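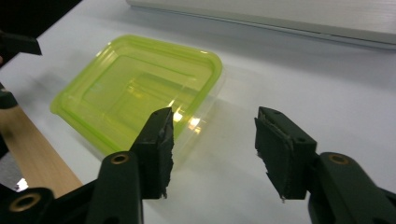
Saranya Devadiga, commenting on an earlier version of this section, objected that shopkeepers do not set prices from the tariff schedule at all. They set them from the last invoice, she wrote, and if the last invoice predates the duty then the first months of data tell us about stock turnover and very little about who bears the tax. We think the point is correct as far as it goes. The estimates below therefore leave out any item that a shop had in stock before the duty came into force in October.

4.2 Pass-through at the shop counter

The sample covers 60 shops in Niltow and Amudton, all of them supplied through the customs district of Novunley. Prices were taken from shelf labels and checked against till receipts where the owner agreed. After removing old stock we are left with 562 matched pairs, each pair being the same article in the same shop before and after the change. Shops that closed or changed hands are not included, and this may bias the result upwards if the closures were shops that could not raise their prices.

In Niltow, most of the duty reached the customer. In Amudton, less of it did, and the gap remains when we control for rent, floor area and distance to the nearest supermarket. The simplest explanation is competition. Amudton has a weekly market where traders sell small lots brought in by van, and shopkeepers there told us that they watched the market more closely than they watched each other. Niltow has had no such market for many years.

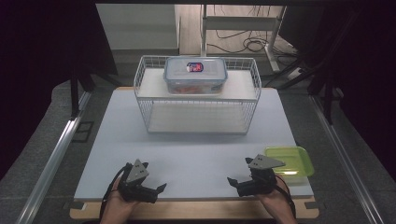
A second explanation concerns the wholesaler. Krajewska supplies shops in both towns but runs separate price lists for them, and the Amudton list was revised later. Where a shop bought only from Krajewska, its prices moved in the same week as the list. Where it had 2 or more suppliers, the timing was looser and some prices did not move at all. We cannot separate the two explanations fully with the data we have – the shops with several suppliers are also, in the main, the ones nearest the market.
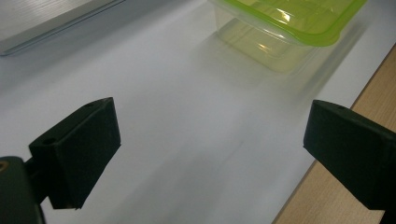

Figure 3. Household goods.

Classification matters for the size of the effect. The duty is charged by heading, and the headings for household goods were drawn up long before many of the present articles were on sale. Importers have some room to choose, and a broker with experience will know which description has been accepted before. A clear plastic food container with a lime-green lid, as in Figure 3, could be entered as tableware or as packing, depending on whether it arrives empty or with goods inside. Tableware pays the new duty and packing does not. We coded all such articles as dutiable, following the reading in Wróbel and Jakubowski, and repeated the estimates with them left out. The Niltow result hardly changes. The Amudton result falls slightly and is less precise.

Lastly, we looked at articles priced below 500 in local currency, where rounding is common. Prices in this group tend to stay put for months and then jump to the next round figure, so that pass-through looks like nothing in one period and more than complete in the next. Averaging over the whole period removes most of this. The remaining differences between cheap and dear articles are small, and we return to them in section 4.3 together with the wage data.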